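Home Organization, Evening Course
Handout 4: Sorting before storing
Prepared by Funmilayo Danladi

Please read this handout before we meet in February. Bring a pencil and the room sheet from handout 3. If you have missed that one, a clean page is enough.

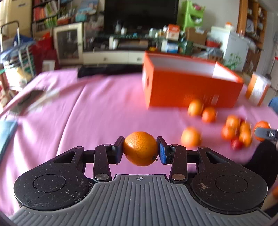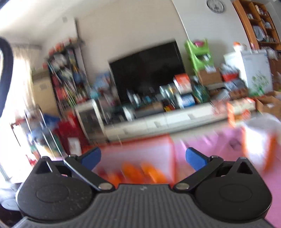

Sorting is the work of deciding what belongs together, and storing is the work of deciding where it stays. Many students begin with the second. They buy a shelf, and after one month the shelf is full and the room is the same as before. In this course we always sort first, and we sort on a surface that makes the things easy to see. A cloth of one color is very good for this, such as the pink one under the oranges, where the small red fruit can be found quickly even when it lies with bigger ones. On a table with a busy pattern the eye becomes tired. Put the box at the back of the cloth, keep the front free for your hands, and do not bring a second kind of thing before the first is finished.

1. Words we use

Loose goods: things that come without their own package, or that have left it. Fruit, toy pieces, buttons, keys.

Packed goods: things in a box, bottle or bag which can stand alone.

Resting place: any flat top where things are put "for a moment". The top of a TV cabinet is the most common one in a living room. In the second picture the boxes and bottles stand there in front of the screen, and there are drawers and doors just under them.

Home place: the place a thing returns to. Each thing has only one.

2. Order of work

Start with the loose goods, because they travel. Then clear one resting place, and only one. Shelves come last. A tall shelf which is already packed should not be touched on the first day, even if it disturbs you.

For fruit, the check is short. Turn each piece in the hand and press lightly near the stem. Soft pieces go to the kitchen for the same day. Firm pieces go back in one layer if the box allows it. Do not wash them before storing.

For the floor, use a tray. Collect toy pieces into the tray without choosing, carry it to the table, and choose there. Choosing on your knees is slow and bad for the back.

3. The Haruna household

You will remember this family from handout 2. They wrote down every item in their living room and kitchen, and the list had 3790 lines. After the sorting it had 3326. The difference is not very big, and I ask you to think why the room felt so much lighter to them. My own opinion is that 224 of the things had been lying on resting places, and these are the things one sees each time one enters.

Mrs. Haruna used Jivetti trays, and her sister used old shoe boxes. Both worked well. Please do not buy anything for this course before week six.

4. Before next meeting

Choose one resting place in your home. Write what is on it at 7 in the morning and again at 9 in the evening, for three days. Mark L for loose and P for packed. Beside each thing write its home place, or leave a line if it has none yet.

Those who prefer the Duritz chart may use it, but please copy the headings in your own handwriting, as the printed ones are too small.

Reading: chapter 3 of the course book, until the part about wardrobes. We will do wardrobes with handout 6.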